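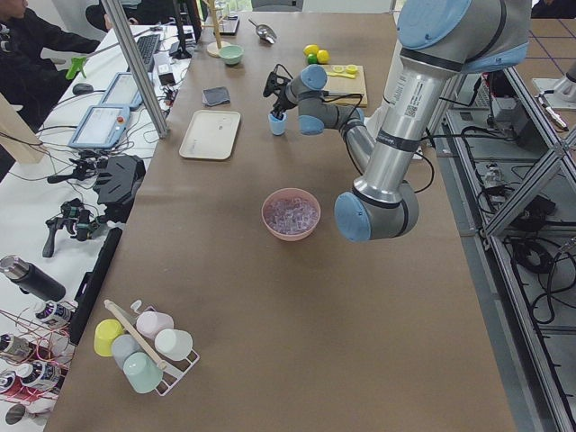

第三章 柠檬冷饮台的摆放与使用

3.1 先定位置，再上东西

冷饮台摆得好不好，看手要伸多远就知道。市面上的布置指南喜欢讲“动线”，画一堆箭头，我们照着试过两种，台面照样乱。本手册只要求三件事分开：杯子一处，冰一处，切水果一处。图中杯架斜放，五只杯子全部倒扣，粉色圆碗单独占着台面中部，柠檬和青柠挨着砧板，间隔大体够用。奶油色托盘空着，先别急着往里放东西，3.4节会讲到它。至于斜放杯架是否真比正放顺手，Vendel套装的旧版说明书写得很肯定，我们持保留意见，各位按自己的台子决定。

3.2 摆放步骤

1. 清空台面，用拧干的布擦一遍。木色台面不要用滴水的布，边角处尤其如此。

2. 放杯架。杯架靠近取杯的人，离台边留出一掌宽。装杯前用手推一下，会晃就换个位置。旧版说明书称杯架“在任何台面上均稳固”，我们在Cemville茶水间的台面上试过，不敢这么说。

3. 杯子倒扣上架，杯口朝下。高杯和矮杯不要混在同一侧。颜色随意，有人主张一人一色，执行两周之后就没有人记得谁是什么颜色了。

4. 放冰碗。碗口要宽，能让冰铲平着进去。碗底垫不垫布都可以，垫了布就要勤换。

5. 放砧板。砧板下铺一块拧干的湿布防滑。刀不用时平放在砧板上，刀刃朝向没有人站的一侧。

6. 整果放在砧板旁边，切好的放在砧板上，两样不要混。

7. 金属铲放在冰碗伸手可及的地方，铲头不要碰到生果皮。

8. 最后放抹布。抹布叠好，与杯子和冰碗各隔开一段距离。

注：以上顺序可以调，第1步和第5步不建议调。

3.3 冰

冰碗一次不要装满，装到碗口以下两指即可。碗装得太满，铲子一下去就往外蹦，捡起来的冰不要放回碗里。

Bolger制冰盒的包装上写着“倒出即分离”。我们用过的那一批，十次里总有几次要敲。敲可以，不要在冰碗上方敲，碎屑会带进去。请在水池里敲完，再倒进碗。

室温较高时，冰碗在台上放多久，说法很多。有人说半小时，有人说一小时，都没见拿出过记录。本手册的要求比较笨：看见碗底积水能没过半块冰，就倒掉水，补新冰。夏天勤看，三月这种天气可以少看几次。

注意：取冰一律用铲，不要用杯子直接去舀。杯口磕在冰上不一定当场裂，裂纹要过后才看得出来，到那时已经说不清是哪一次磕的。

3.4 托盘与待用区

托盘的作用是接住做到一半的杯子。没有托盘也能做，只是台面会多出一圈一圈的水印。

1. 托盘开始时应为空。
2. 每次放上去的杯子，以托盘能平稳容纳为限，不要叠放。
3. 做好的杯子及时端走，不要把托盘当成陈列架。
4. 托盘里有水就倒掉，不要用抹布吸了以后接着去擦杯子。

有几位同事提过要给托盘贴上编号。Halyna Pylypenko贴了一回，标签遇水就起边，她又自己撕了。新版不再保留这一条。

3.5 切柠檬和青柠

1. 果皮先洗。打过蜡的柠檬，搓洗只能去掉一部分，网上流传的几种“去蜡秘方”我们试过盐和小苏打两种，看不出明显区别。介意的话就削皮用果肉。

2. 去掉两端，横切成片。用来挤汁的竖着切成角。

3. 刀用完放回砧板，或者立刻洗。不要搁在碗沿上，也不要插进杯架里。

4. 切好的果片在台上放的时间不宜长。切面发干就不要再放进杯子，煮水擦水壶倒是可以。

注：青柠和柠檬的味道不一样，配方里写哪种就用哪种。旧版把两者列为“可互换”，编写者大概没有尝过成品。

小心：切果时砧板上只留手里正在切的那一只。水果会滚，滚的时候人会下意识去追，手里还拿着刀。

3.6 做一杯的顺序

1. 从杯架上取一只杯子，翻正，放在托盘与冰碗之间的空处。
2. 看一眼杯内。有水渍就擦，有裂纹就停用，放到一边，不要放回杯架。
3. 加冰，到杯子的一半。喜欢冰多的可以加到三分之二，再多就只是在卖冰了。
4. 放两片柠檬或一角青柠。
5. 倒水或茶。热茶不要直接冲进装满冰的薄壁杯。
6. 搅拌，端走。

按上面的顺序，Saskia Whitcombe掐着表做过一杯，用时39秒，水果是事先切好的。Vendel的宣传页说22秒。我们不知道他们怎么做到的，也没有人再去试第二遍。慢一点没有关系，洒出来擦台子的时间更长。

3.7 收台

1. 剩冰倒进水池，冰碗擦干，口朝上晾着。
2. 砧板立起来晾，不要平贴在台面上。
3. 刀洗净擦干，收进抽屉。
4. 用过的杯子洗净以后，倒扣回杯架。杯架底下的水要擦，这一步最常被跳过。
5. 铲子单独洗，不要和刀泡在同一个盆里。
6. 抹布洗净拧干，摊开晾，不要团着过夜。
7. 剩下的整果收回果篮或冰箱。

关于清洁剂，Hellix的浓缩款标签上写兑水1,000毫升用一盖。一盖是多少，要看你手上是哪个盖子，新旧两种瓶盖深浅不同。建议用量勺，头一次兑得稀一点，洗完闻一下杯子，有味道就再冲一遍。

3.8 常见问题处理

杯架往一边歪
先看杯子是不是都放在同一侧。两侧匀一匀再看。仍然歪，检查台面本身平不平，不要急着买防滑垫，防滑垫容易积水。

杯子取下来时里面有雾气
洗后没有干透就倒扣了。取下来翻正，晾一会儿再用。杯架的线条之间是通风的，杯口底下如果垫了布就未必，把布撤掉。

冰结成一坨
倒出来在水池里分开，再装碗。加盐没有用，只会让水变咸。

果片发苦
多半是籽没有去掉，或者在水里泡得太久。做完当时喝，差别不大；放到下午再喝，就不要怪柠檬了。

台面留下圆形水印
趁湿擦掉。已经干了的用拧干的布压一会儿，再顺着木纹擦。各类“一擦即净”的去印膏，我们手上那支效果一般，大约229毫升的一罐用掉小半罐，印子还看得出来，后来换了杯垫。

3.9 检查表

每周二开台前对一遍，能打勾才打勾，没有看过的不要补勾。

杯架不晃，杯子倒扣
冰碗干净，铲子在旁
砧板下有防滑布
刀刃没有朝着人
托盘为空
抹布是洗过的
水果没有发软

检查表贴在柜门内侧。贴在外面的那一版被水溅花过，字迹看不清，请撕掉，以本页为准。杯架和砧板的替换件见第五章。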